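Equipment Planning for Small Automation Projects
Handout 2: Budgeting a tabletop sorting cell
Posted 14th February

Read this before the costing exercise. The arm is the line everyone remembers to budget. Fixtures, containers and spare parts usually get left off the first draft, and they are what hold up the start date.

Our reference task is moving small items between two baskets and a tray.

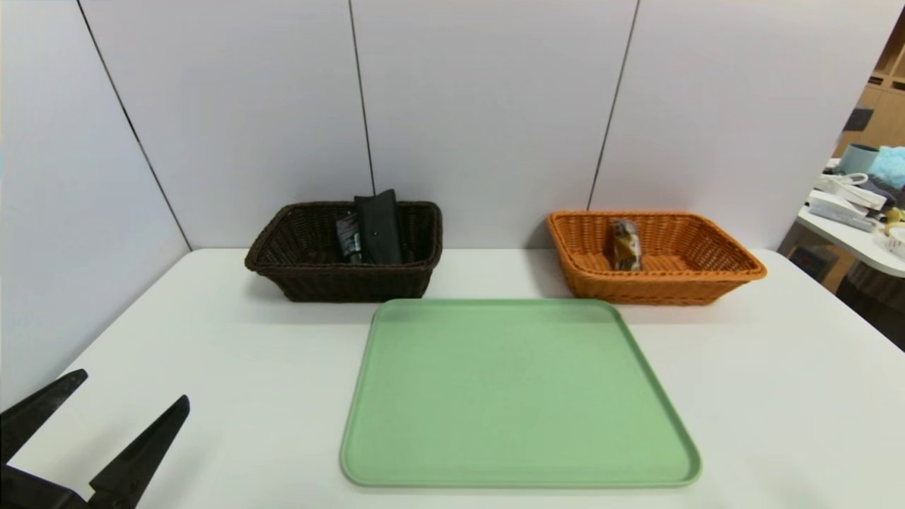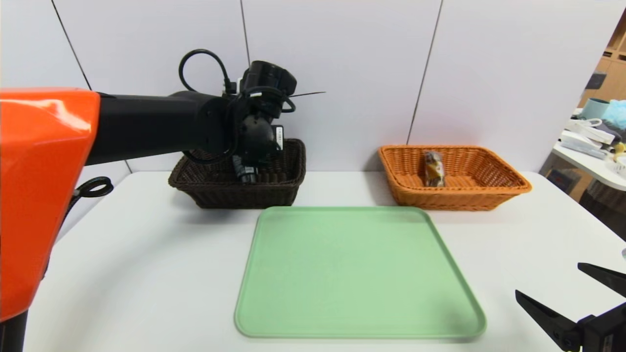

The green tray and the two wicker baskets are in both views. List containers like these as their own line, with duplicates.

One reply to last term's version of this handout, signed Tulus, argued that we had the order wrong: choose the gripper first, price the items it must handle, and only then ask for quotes on an arm. Tulus had bought the arm first and spent 743 dollars on replacement fingers before July. The point is fair, and the worksheet now starts with the gripper.

Worksheet order

1. Items to be handled: size, weight, packaging.
2. Gripper and two spare sets of fingers.
3. Arm, mount and cables. Ask whether cables are included. The Jillard quote left them out and the Cornine quote did not, so the totals can't be compared as printed.
4. Table, trays, baskets.
5. Cameras and their brackets.
6. Setup time, in hours, at your own labor rate.
7. Contingency: 10 percent of lines 1 to 6, or 20 percent if the gripper is untested on your items.

Line 1 normally costs little, but fill it in anyway. Shipping goes with the line it belongs to.

Bring both quotes and a completed worksheet to the next session. Leave the payback section blank for now.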